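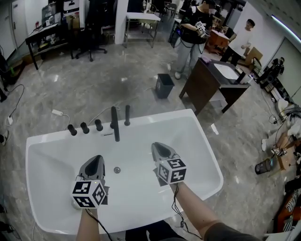 Ticket 316: Right gripper pose jumps in bathtub episodes
Project: Cidgate
Site: Tramville
Reported by: Aslı Türkmen
Component: marker tracking, handheld grippers
Priority: high
Status: resolved, one item still open

Report

Hello all. I am checking the bathtub episodes before they go to training, and I see a problem with the pose of the right gripper. When the demonstrator reaches toward the spout, the tracked position jumps by 6 cm to the side and comes back some frames later. The left gripper is clean in the same episodes. In the sink task I do not find it, although the grippers and the cubes are the same type.

I found the jump in 23 episodes. All of them are from the tub station. I did not delete anything, I only marked them as "hold" in the episode sheet.

What I expect: a smooth path of the gripper from the near side of the tub to the fixtures.
What I get: a smooth path, then a jump, then a smooth path again. The rotation flips at the same moment, so the jaws point to the ceiling in the replay. A policy trained on this would learn a movement which no person made.

Steps to reproduce

1. Open any episode from the hold list in the replay tool.
2. Turn on the right gripper axes.
3. Play until the jaws are near the spout or the knobs.
4. Watch the blue axis.

Comment 1, Conceição team

Thank you for the clear report. Could you please check first the cable of the right gripper? Last March we had a loose plug and the width signal was freezing. Also please send the reprojection error for one bad episode.

Comment 2, Aslı

I changed the cable and recorded three new trials. The jump is still there. The jaw width signal is good during the whole time, so I think the cable is not guilty. I put the old cable back.

The reprojection error is low before the jump and also low after it. This surprised me. I was expecting a large error when the pose is wrong.

Comment 3, Conceição team

Low error with a wrong pose usually means that only one face of the cube is detected. With one flat marker there are two possible solutions, and both can fit the corners almost equally well. Please log the number of visible faces per frame.

Comment 4, Aslı

I added the log. You are right. In every jump the solver has one face only. When two faces are visible, there is no jump.

I tried also to understand why the tub is worse than the sink. The demonstrator must lean forward and stretch the arm over the basin, and the wrist turns so that one face of the right cube looks almost straight into the head camera. The sink stands higher, on a table, and there the arm stays more bent.

A second thing I tested is reflection. The rim is glossy, and I was afraid that the detector finds a marker in the reflection. I covered the rim with a matte cloth for one trial. No difference, so I closed this idea.

Comment 5, Conceição team

Two changes we propose:

a) When only one face is visible, keep both solutions and choose the one closer to the last good pose, with the gripper IMU for the rotation.
b) If one face lasts longer than half a second, mark the frames as invalid and let the loader skip them.

The branch is named "ultelcombe-single-face". Please do not change the calibration of the cube at the same time, or we will not know which change helped.

Comment 6, Aslı

Thursday, June 13, 2024. I processed the complete hold list again with the branch. Result:

Jumps remaining with (a) only: 3 episodes
Jumps remaining with (a) and (b): none

The 3 episodes have a long reach to the far rim, where the demonstrator waits with the arm still. The IMU drifts a little and after that the solver takes the wrong side. With (b) these frames are skipped, and I lose a small part of the waiting, not the grasp.

I compared also the clean episodes from the sink station, before and after the branch. The paths lie on top of each other, so I believe we did not break anything there.

I released the episodes from hold and wrote the branch name in the sheet — please do not mix them with the old export.

Comment 7, Conceição team

Merged. For the open item: we would like to try a cube mount turned by 45 degrees around the handle, so that two faces look to the head camera also with a stretched arm. It needs a new calibration file for both hands.

Comment 8, Aslı

Good for me. I can print the mounts here, but please send me the drawing with the screw holes, my version is the old one. Until then we record at the tub with the present mounts and with (b) turned on. I leave the ticket open for the mount only.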